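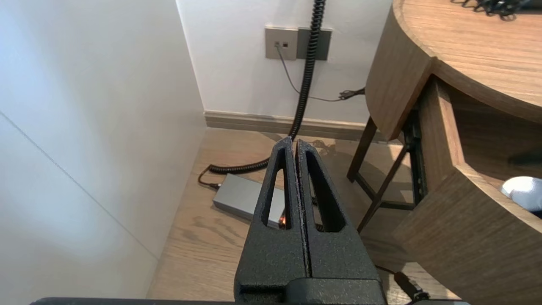 Room attendants and room checkers wanted, Clirberg

Urora Stays is taking on room staff for the Clirberg house. Start in August, sooner if you can. Part time and full time both going. No experience needed for attendants, some needed for checkers (a season in a hotel, care home, holiday lets, anything like that).

The house

Long-stay guests mostly, a week or more. Bedrooms with wood-look floors, upholstered beds, round nightstands with a drawer, desk, phone by the bed. Rooms are all laid out a bit differently so you will need to look properly and not go on autopilot.

What you'll do

Attendants: beds, bathrooms, floors, bins, dusting. Skirting boards too, they have grooves and the grooves hold dust. Desk wiped, cables behind it tidied and tied up, not left in a heap. Wall sockets dusted with a dry cloth only.

Checkers: go in after the attendant with the room sheet. Open every drawer, all the way. Remote goes in the nightstand drawer, not on the bed. Pick up the phone and listen for a tone. Look under the nightstand, felt pads come off the feet and then the floor gets scratched. Tell maintenence about anything loose, don't fix drawer runners yourself.

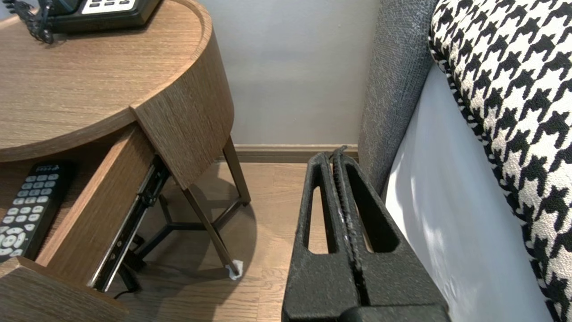 Hours and pay

Shifts start at 9 in the morning, finish mid afternoon. Earlier start possible if you have school runs etc, ask. Full time is 2,000 a month before tax, part time worked out from that. Paid monthly. Tunic and gloves supplied, bring your own shoes (flat, closed, soft sole because of the floors). Lunch in the staff kitchen, free.

Training is on shift, paid from the first hour. You go round with someone untill you are happy on your own.

You should be

Able to kneel, bend and carry bedding up stairs. There is a lift but it's often busy at changeover. On time. OK working alone in a room. Fine with guests asking you things in the corridor. Everyday English is enough, the room sheets are short.

Getting here

Bus from Purano stops at the bottom of the drive. Staff parking round the back, limited. Bikes can go in the shed.

How to apply

Short note to the Urora front desk at Clirberg, by hand or by post, marked ROOMS and quoting ref 497. Say which job, which hours, when you can start. CV if you have one, not essential. One reference please. Linen porters are hired separately through Baumgart Laundry, so don't send those applications to us. Short chat and a look round a room for everyone we call in.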